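Cable Handling Good Practice Group
Minutes of the meeting held Nov 6, 2025
Brultwood, upstairs meeting room and by call

Present: Citlali Cárdenas (chair), Arne Hollmann, Teodoro Nava, Kosmas Manolakis (minutes)
By call: Arwel Prothero
Apologies: none received

1. Minutes of the last meeting

Agreed with one correction. Under item 4, "bend limit" should read "bend limit at the clip." Arwel spotted it, and he's right that the two are different numbers for most of our cables.

2. Actions carried over

Teodoro has finished the tape color sheet and put it in the shared folder. It fits on one page! Arne's list of gripper finger shapes is half done and stays open. Citlali has heard back from Rosales, who are happy to read the draft before it goes any further and would like it by February.

3. Draft rules for robot cable routing, section 2 (boards and clips)

This took up most of the meeting, and it was a really good discussion. The draft went up on the screen and we worked through it clause by clause.

2.1 Board surface. Agreed as written. Matte, dark, with a regular grid of holes, so that clips can be moved between trials and put back in the same place. Arwel asked whether the rule should name one hole spacing. General feeling was no. Each site states its own spacing on the trial sheet and keeps to it for the full set.

2.2 Clips. Long talk about this one. The old wording said "clips of one type," and Teodoro pointed out that a harness in a real cabinet hardly ever meets one type of clip all the way along. New wording agreed: clips may differ in shape and may be set at different angles, and the sheet records the angle of each. Arne wants every clip fastened to the board with a screw. No magnets, no putty. Agreed by all.

2.3 Clips left out of the route. The draft was silent on this and we all thought it should say something. A board may carry clips that the cable is not meant to go through on a given trial. They must be marked as such on the sheet before the trial starts, never after. Citlali was very keen on that last part, and so was everybody once she had explained how the scoring got muddled at Dadell, where an unused clip was counted as a miss on one sheet and ignored on the next.

2.4 Tape bands. Teodoro talked us through his sheet. Bands are short, go right round the cable, and each is a different color. Green, red and blue are the set we start with.

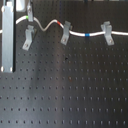

Kosmas Manolakis
Minutes secretary, Cable Handling Good Practice Group

The white cable, three bands and four clips on a black panel gave us plenty to argue over. Green is close beside its clip, and red has a clip just to the right of it. Arne read the S-shaped stretch in the middle as slack and said the draft has no rule for slack at all. He would like a limit on how far the cable may stand off the straight line between two clips. Arwel was less sure, as some slack is wanted in a finished harness and a robot that pulls everything tight is doing a worse job. We went back and forth and had a great time doing it. Settled for now: the sheet states how much slack is allowed between each pair of clips, and "none" has to be written out in full if that is what is meant.

The clip under the arch, with no cable in it, led us straight back to 2.3. Teodoro suggested a small diagram in the rules with one clip of that kind on it, so that people new to this see what we mean. Lovely idea, agreed at once.

2.5 What counts as seated. The draft says "cable fully in the clip." Arwel thinks two people could look at the same clip and disagree, and he tried it on his own team at Prornus with exactly that result. Proposed wording: the cable is seated if it stays in the clip when the board is tilted to 45 degrees and brought back. Citlali asked about boards bolted to a bench. Arne will write up a light pull test as the second choice. Not agreed yet, comes back next time.

2.6 Resetting by hand. Agreed with small changes. The person resetting stops the arm first, waits for the stop light, and only then reaches in. The same person starts it again. Arwel asked that this be moved to the very front of the section and we all said yes.

4. How many trials

The draft asks for 70 trials per board layout. Teodoro finds this heavy for small teams. Arne finds it about right and offered to show why with his own results, which he did, with great energy and a lot of scrolling. We kept 70 for a full report and added a short form with 13 trials, clearly labeled as a short form at the top of the sheet. A short form can't be used to compare two sites.

5. Reporting failed trials

Citlali asked that all failed trials be reported, including the ones stopped by hand. Agreed without debate. Kosmas to add a column for "stopped by" and a column for the reason in plain words. Codes were tried last year and people didn't fill them in.

6. Any other business

Arwel would like the group to look at flat ribbon cable after this. Everyone interested, to go on the next agenda.

Teodoro has spare rolls of tape for anyone who needs them. Please ask him before buying, as shades vary between makers and the cameras do notice.

Actions

Arne: finish the finger shape list; write up the pull test for 2.5.
Teodoro: diagram for 2.3; add the slack wording to the trial sheet.
Arwel: comments on 2.5, and a half page on ribbon cable.
Kosmas: new columns on the sheet; move 2.6 to the front; send round the clean draft.
Citlali: send section 2 to Rosales once 2.5 is settled.

Next meeting in February, same room, call link as before.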